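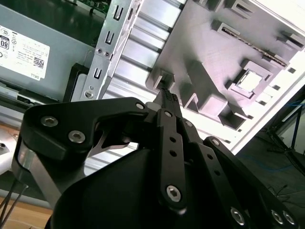
Home | Our Work | Reports | Get Involved | Contact

Progress report to the Guzmán Fund
Bekden Reading Rooms, first half of the grant
5 August 2018

Dear friends at the Fund,

I have been meaning to sit down and write this properly for a while now, and I'm glad to say that the delay comes from having plenty going on. Your grant has kept the reading room in Bekden open through the summer, and it let us open the second one in Jumwood a little earlier than I had dared to put in the proposal.

Bekden first. The room is open every afternoon now, and the long tables by the window fill up quickly once school lets out (we had to bring in the old benches from the hall, and they wobble, but people seem fond of them). More than 500 books went home with readers in the spring, and nearly all of them have come back, some with very nice notes tucked inside. The large-print shelf has been the real surprise. We bought it thinking of a handful of older readers, and then the parents of new readers started borrowing from it too, so I would like to move a little of the money set aside for magazines over to large print, if you have no objection.

Jumwood is smaller and still finding its feet. Finn Fröhlich took on the story hour there and reads with such enthusiasm that you can hear him from the bakery. We hoped for 30 children on the summer list and got there by the second month, which made everyone very happy and also meant we ran out of cushions! The roof over the back corner leaked twice, and we lost a box of atlases. The landlord has patched it, and I've asked for something more lasting before the cold weather.

Now for the part that has gone slowly. The book van to Avari was supposed to be running by now. We have the route and the stops agreed, but the insurance took far longer than I expected, and then the shelving quote came in $300 over what we'd budgeted. I have asked for 3 new quotes and will send them along as soon as they arrive. My best guess is that the van will make its first trip in December, so I'd be grateful if we could carry the fuel money forward until then.

The spending sheet and receipts are coming separately. If any of you would like to visit, please do come on a story hour afternoon, and let me know beforehand so I can save you a chair.

With warm thanks from all of us at the Reading Rooms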